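Workshop & Storage > Wire and Cable
Posted 2023-07-20 by Leandro Riquelme

How to wind loose wire back onto a spool (and when not to bother)

Every storage article wants to sell you something for this. A rack, a crank, a set of labeled tins. I've bought a few of them and most are in the garage under other things. The wire still tangled. What works is an empty spool, a bit of tape and ten minutes when you aren't in a hurry, and I have my doubts about the tape.

I'm talking about thin hookup wire, the kind you use for small electronics, doorbells and model railroads. Heavy extension cord is another matter and should be coiled by hand.

First, decide whether the wire is worth saving. People hate throwing wire out, and I'm the same, but a handful of short offcuts doesn't belong on a spool. Anything shorter than your forearm goes in a box. If the insulation is cracked or sticky, bin it. If it has a hard kink, cut the kink out and treat what's left as two pieces.

Get the tangle out before you start winding. Lay the whole mess on a clear table and find one end. Don't pull it. Shake the bundle gently, open up the biggest loop you can see, and pass the end back through wherever it wants to go. Ozan Yüksel taught me to do this standing up, which I thought was nonsense until I tried it sitting down again.

Now the spool. You want flat flanges that stand well clear of the core, and a core that isn't too skinny. A tight core puts a permanent curl in the wire, and you'll be fighting that curl next October when you want it to lie flat. The spool I use came with 75 feet of Brivley bell wire on it and is better made than the wire was.

1. Anchor the end. If the flange has a small slot or hole near the core, poke an inch or so through and bend it over. If it doesn't, use a short piece of masking tape on the core. The Votix clips made for this job cost more than a new spool and fall off.

2. Stand the spool on edge with the wire feeding from below. Some people swear by laying it flat and wrapping around it. That adds a twist with every wrap, and the wire will hand all of those twists back to you later.

3. Turn the spool and let the wire come to it. Hold the wire lightly between finger and thumb of the other hand, close to the core, and guide it from one flange to the other. The first layer should be neat. After that, close enough is fine -- I've never seen perfect layers make any difference on hookup wire.

4. Keep the slack loose on the table in front of you, in one open loop. When it starts to close up, stop and open it again. This is where most people speed up, and it's where knots come from.

5. Stop before the wire reaches the rim of the flanges. An overfull spool sheds its outer turns the first time you drop it.

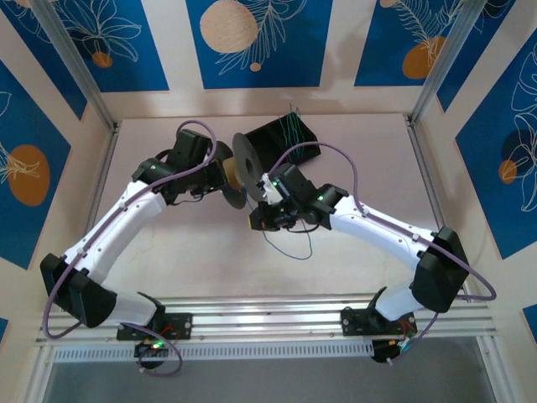 Leandro Riquelme

The open black box behind the spool has thin green wires hanging over its rear edge. A box like that is fine for short lengths, but push the ends down inside when you put it away. Ends that poke above the rim catch on whatever you set down next, and then you have a tangle with a box attached.

To finish off, tape the tail to the outside of the flange and fold the last bit of tape under so you can find it again. Rubber bands get recommended a lot. Mine went brittle and left marks on the insulation.

Write the length on the flange in marker if you measured it. If you didn't, leave it blank. Songül Karaca once gave me a spool marked 700 feet and I planned a whole job on that number. It had nowhere near that much on it.

As for winding machines, I borrowed a Tokgöz hand crank for a weekend. It was quick, but it needs clamping down, and by the time I'd cleared space for the clamp I could have wound 2 spools by hand. If you do this every day, buy one. For a couple of spools a year I can't see it.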